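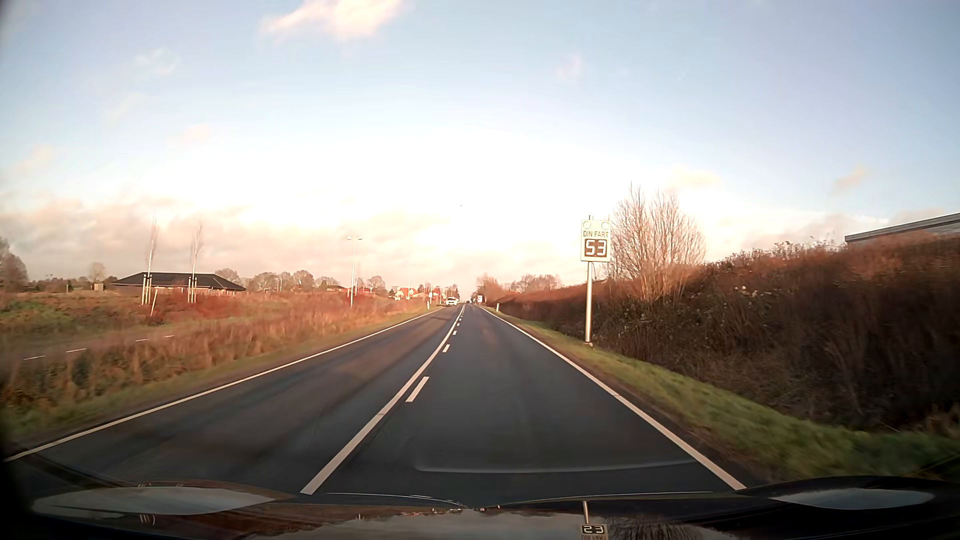 Rural Settlement and Services
Handout 4: Why villages are where they are, and why the shop shut
Module tutor: Attila Jakab
Revised 8th February

Read this before the session. If you read it during the session I will know, as people reading under a desk all hold their heads at the same angle.

1. Where we had got to

Last time we dealt with water, slope and soil, the three things every textbook offers as the reason for a village. They are good reasons. They explain why people stopped walking and put up a roof. They don't explain why, several centuries later, one village has a school, two pubs and a dentist while its neighbour has a bus shelter with no bus. For that we need to talk about services, distance and stubbornness, in that order.

2. Threshold and range

Two terms you will need in May, so learn them now.

The threshold of a service is the smallest number of customers that will keep it alive. The range is the furthest distance those customers will travel to use it. Bread has a low threshold and a short range: a baker can live off a modest number of people, but very few of them will go far for a loaf. Wedding dresses are the other way about.

A village shop survives when there are enough people inside its range to meet its threshold. That is the whole idea, and you can write it on one line. Last year several people needed two sides of paper and still left out the range.

Note that range is measured in effort, whatever the map says. A mile uphill with a pushchair is longer than a mile by car. A shop on the wrong side of a busy road may as well be in another county if you are nine years old or eighty.

3. Central places, and the trouble with hexagons

Central place theory says that on a flat, featureless plain, with evenly spread people of equal wealth who always go to the nearest place, settlements will arrange themselves in a neat pattern of hexagons, small places around middling ones and middling ones around large.

You will have spotted the difficulty. I have lived in flat country most of my life and it is full of features, chiefly ditches and relatives. People are not evenly spread, they don't have equal money, and they will drive past two perfectly good butchers to reach one who once knew their grandfather.

The theory is still worth having. It gives you something to measure the real world against, and when the real pattern bends away from it you can ask what is doing the bending. Common answers:

– a river with only one bridge
– a large landowner who wanted the cottages out of sight
– a railway that came, and later went
– a road that was straightened and now misses the village altogether
– a boundary, where people shop on their own side out of habit

4. Case study: Vernen and Horaveo

We use this pair all term, so get them straight. Vernen is the larger, with a population of 2000. Horaveo has 997, and its residents will tell you so with the air of people who are waiting for three more. A third place, Borbély, has 200 and comes into the story later.

In older accounts Horaveo is the important one. It had the market, the mill and the only bridge. Farmers came in once a week, sold what they had, bought what they needed and stayed longer than they had promised at home. Vernen was a cluster of farms with a church that leaned.

Then the main road was moved. The new line took the shortest way across the flat ground and passed close to Vernen, leaving Horaveo down a lane with passing places. Very little happened for a few years, which fooled everyone. The market still ran. But when the bank wanted one branch instead of two it kept the one lorries could reach. The seed merchant followed. The doctor retired from Horaveo and the replacement set up in Vernen, where the patients were now going anyway to see the bank manager.

This is the part students tend to rush, so slow down. The road didn't close a single shop in Horaveo. It changed the range of every service in Vernen by making the journey easier, and the customers Vernen gained had to come from somewhere. One service leaving also takes passing trade from the next. You go in for the bank and come out with a newspaper, and if there is no bank you can read the news at home for nothing.

5. What happened to Borbély

By any sensible threshold Borbély should have no shop. It has one. It opens in the mornings and on two afternoons, and it sells stamps, onions, gas bottles and a sort of biscuit I have never seen anywhere else.

Possible explanations put forward by previous groups:

a) It is too far from Vernen for small purchases, so it has its little range all to itself.
b) The family that runs it owns the building and pays no rent, so the threshold is lower than for a shop that does.
c) It does four jobs at once: shop, post counter, parcel drop and place to find out who has died.
d) Habit.

I'd take a, b and c together. Option d is usually offered by someone who hasn't done the reading, though I admit I can't rule it out. People in Borbély told me they use the shop so that it will be there when they need it. The theory has no column for that, and you may want to say so in an essay.

6. Nikgate, or the service without a village

Nikgate is the retail park outside Vernen. It has a supermarket, a place for tyres, a garden centre with a café and a car park of great size and no shade. No one lives there. On a map of settlement it shouldn't appear at all, yet on a map of services it beats everything for miles.

It matters for us because it breaks the link we began with. Water, slope and soil had nothing to do with it. Cheap land and a junction did. It has also begun to do to Vernen what Vernen did to Horaveo, and the letters in the local paper are very nearly the same letters. Only the names have been changed round.

Questions about who gains from Nikgate need care. Anyone with a car and a freezer gains. Anyone without either has lost the greengrocer in Vernen and been given a two-bus journey in exchange. An average across the two groups will look quite cheerful, and you should be suspicious of it.

7. Terms to know

Threshold – fewest customers needed to keep a service going.
Range – furthest customers will travel for it.
Sphere of influence – the area a place draws its customers from. Has fuzzy edges. Draw them fuzzy.
Low-order goods – bought often, cheap, close to home.
High-order goods – bought seldom, dear, worth a trip.
Bypassed settlement – see Horaveo, at length.

8. For next time

Pick a small place you know. List the services it has now and those it had when the oldest person you can ask was young. For one service that has gone, write a page on whether the threshold rose, the range changed, or the person simply got tired and had no children who fancied the hours. The last is more common than the literature admits.

Sketch maps by hand, please. They need a north arrow, a scale and a key. A map without a key is a drawing, and I'm not qualified to mark drawings.

Reading is chapter 9 of the course book, leaving out the pages on hexagons if you find yourself losing the will. Bring the Vernen base map as well. Spare copies are in the tray outside my room, under the ones for the soils module that nobody has collected.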